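Ticket 315 — left/right width signal drops during two-handed cloth demos
Opened by: Reinhold Vogler
Queue: teleop / hand-held demos
Priority: high
Status: closed, see last entry

We use cookies to keep you signed in and to remember your queue filters. Accept all / Manage settings

Opened 1st December, 9:40

Bedding task, quilt fold. Dremo recorder keeps losing the finger width from one gripper partway through a demo. Video fine, pose fine, width goes flat and stays flat until the recorder gets restarted. Replay on the arms is useless after that — the arm gets to the quilt with fingers wide open and just pushes it.

Had it on 11 demos out of 40 this morning. Always the right-hand gripper so far. Never at the start.

Recorder build is the June one. Did not change anything over the weekend that I know of.

Logs attached for the first few. Look for "width stale" then nothing.

Reply, Michailidis support

Thanks. Can you confirm the following please:
- are both grippers on the same hub
- does the value come back if the operator opens and closes the fingers fully
- is it the same unit every time or the same side every time

Also please run one demo with the live plot open so we can see the moment it goes.

Vogler

1. Yes same hub, the Prolier one.
2. No. Opened and closed maybe a dozen times, flat line.
3. Don't know yet, will swap.

Live plot: width drops at the first hard pinch on the thick border. Not on the single layer stuff. Light grip on the sheet is fine all day. As soon as the operator clamps a folded edge and lifts, it goes.

Tried so far:
- restarted recorder between every demo. Helps for that demo only, sometimes not even that
- recalibrated open/closed. No change
- new cable from gripper to hub. No change
- lowered video rate in case hub was choking. No change, put it back
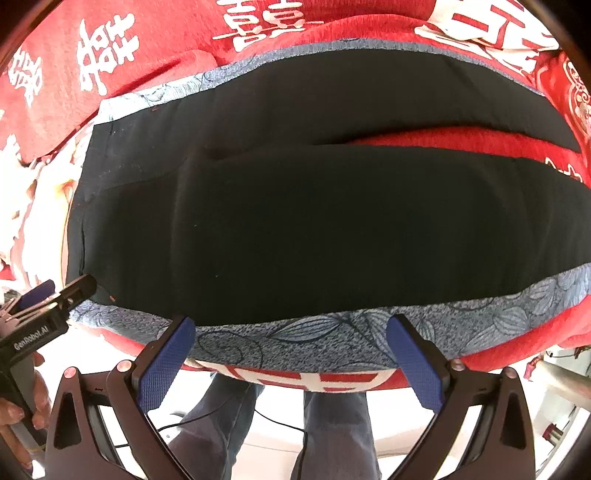
Swapped the grippers left to right after lunch, kept the cables where they were. Fault stayed on the right side. So not the unit. Ran it again with the cables swapped too and it's still the right side. That leaves the hub port or the config.

One more thing, operators have been told to pinch the border with both fingers square on and hold for a beat before lifting, so the replay has a clean grasp point. Worked nicely for teh towels. With the quilt they squeeze a lot harder, it's heavy and it slides.

Reply, Michailidis support

Good info. Hard squeeze matters I think. Please open the profile for the right side and send me min_width and the reject limit. If the measured value goes below min_width the recorder treats it as a bad reading, and after enough bad readings in a row it latches. Latch only clears on restart.

Vogler

Left: min_width 0, reject limit 40.
Right: min_width 9, reject limit 40.

So there it is?? No idea who put a 9 in there. Might be left over from the peg task, we had thicker pads on that side.

Doesn't explain why towels were ok though. Unless they never closed far enough. They are pretty fat when folded.

Reply, Michailidis support

Would fit. With the quilt border your pads compress more under load so the reading goes under the limit. Set right to 0, save the profile, power cycle the hub (not just the recorder, it caches). Then 11 demos minimum please, mix of light and hard pinch.

Vogler

Done. First try I forgot the hub and it latched again, ignore log 6.

After power cycle: 11 demos, no drops. Squeezed as hard as I could on two of them, value bottoms out and comes back when the fingers open. Replayed three on the arms, grasp closes where the operator closed. Third one let go of the edge early but thats a speed thing, will open a seperate ticket.

Still want from your side:
- a warning on screen when the latch trips. We lost most of a morning to a line in a log file
- latch state saved in the demo so we can filter the bad ones

Bad demos from this morning moved out of the training folder, not deleted. Video and pose might be ok for something else. Old profile saved as atari_right_old in case anyone on the Atari bench was relying on it — shout if so.

Reply, Michailidis support

Both requests logged. Warning should be easy, saved state needs a format change so no promise on when. Closing this one, reopen if the width goes stale again.

Status changed: open to closed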